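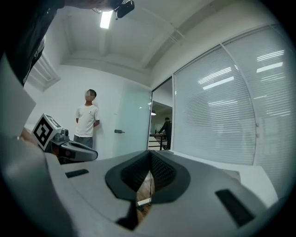 Issue 31, p. 109

WAITING ROOM

Ten to four. Guido Farina by the white wall, hands behind his back like a boy outside the head's office. He hadn't sat down since lunch. Wouldn't.

"They'll ring," said Itsuki.

"They said three."

"They said after 3. After is after."

Blinds half the width of the room and not one of them worth looking through. Just slats, and the ceiling lights laid across them in streaks. Gwilliam was meant to be on the early train from Clavcombe with the papers – signed, he'd promised, all 100 pages – and Gwilliam had never caught an early train in his life. 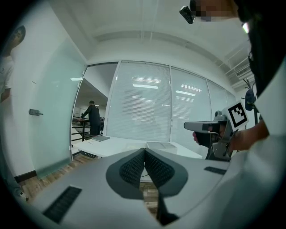 Itsuki Kobori had rehearsed it on the stairs. I'm going back to Pula. I'm going in July. Easy enough on the stairs. Up here the words went small.

"If it's a no," Guido said, "you'll stay on though. Wont you?"

Wooden floor. Look at the floor.

"Itsuki."

Somewhere a phone. One ring, two. Guido got to teh door first, and then just stood there with his hand on the handle, not turning it.

"You answer," he said.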